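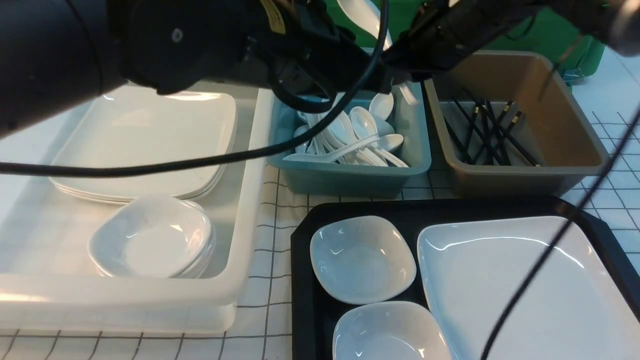 Notice to Staff of the Tray Room

October. By the Clomuma Staff Bulletin

The management of the Grinulham canteen wishes to record that the Vieira arms now lay the trays for the midday service. Each tray receives a square plate and two small bowls, with a spoon from the teal bin and chopsticks from the brown. The rate is 47 trays an hour. The former rate, by hand, was higher.

Five members of staff have been moved to the Girnix desk, where they watch the arms and write down every pause. They may not reach in. One has asked in writing whether she may straighten a spoon. The request is under review.

Diners, around 800 on a full day, have remarked that no one wishes them a good afternoon. A recorded greeting was tried and withdrawn - it spoke to the empty trays as well.

Staff who still come down early to warm their hands at the plate rack are asked to sign the book.

Recent items
Lockers: return of keys
Request 587: the spoon
Winter hours at the Girnix desk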